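3.2 Reuse of corrugated boxes in small parcel shipping

Reuse rates were recorded at the Bistodport depot, where Netier handles returns for independent retailers. Over the study period, 400 single-wall boxes entered the returns stream. Each box was checked on arrival for crushed corners, torn flaps and moisture marks, then assigned to reuse, repair or pulping. The checks followed the procedure of Gautier and Gökçe, with one change: tears along the top edge were scored separately from tears in the side panels, because the two affect stacking strength differently.

Of the boxes checked, 182 were assigned to reuse without repair and 73 to reuse after taping. The remainder went to pulping. Old labels were the most frequent cause of delay at the sorting bench. A label left in place can be read by the scanner and send the parcel back to its previous address, so staff either covered it or crossed out the codes by hand. 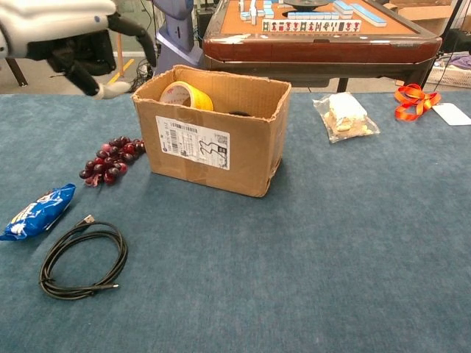

Figure 4. Open corrugated box with a shipping label on the front face and frayed top edges.

Repair time depended mainly on the condition of the flaps. Boxes with intact flaps were closed with a single strip of tape, while those with partial tears needed a second strip across the seam. We did not test other closures. Water-activated paper tape would simplify pulping at end of life, but the depot had no dispenser for it, and the supplier, Erum, could not deliver one before December.

Compression tests were run on 20 of the taped boxes. Failure usually began at a corner and spread down the adjoining panel. Top-edge wear alone was a poor predictor of failure load, and we therefore dropped it from the model in Section 4. Panel creases were kept as a predictor, as was the number of previous trips where this could be established from depot records.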